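Mugs, Mornings and Small Baked Things

June 6, 2022

I've been meaning to put this page together since March, when I finally unpacked the last of the Stisomby boxes and found out how many cups I own. Too many! I'm keeping the ones I reach for and the rest are going to the Gullden swap table.

A bit about how I drink it, for those who asked. I use 26 grams of the Brarnano dark roast for a big pot, and I let it sit for four minutes, then pour. No milk. I've tried the oat kind and the almond kind and I keep coming back to plain black (my sister-in-law thinks this is very grim of me).
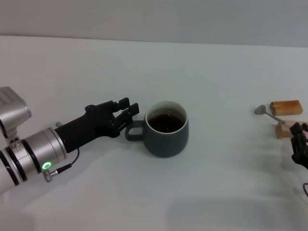

Dark mugs with a pale inside are my favorite kind, and I'll argue with anyone about it. The outside hides the drips and the fingerprints, and the inside still lets you see what you poured. The slate gray one is just right for that — white around the inner rim, nice rounded shape, and room for a proper drink, filled nearly to the top the way I like it. The little golden-brown bar over on the right is the other half of the break. I like them toasted a shade darker on top, so there's a bit of chew before you get to the soft part.

Coming next: the tall Tsolakis cups, and the blue saucers if I can find all of them. If you want any of the swap mugs, leave me a note below and tell me whether you're a big-handle or small-handle person.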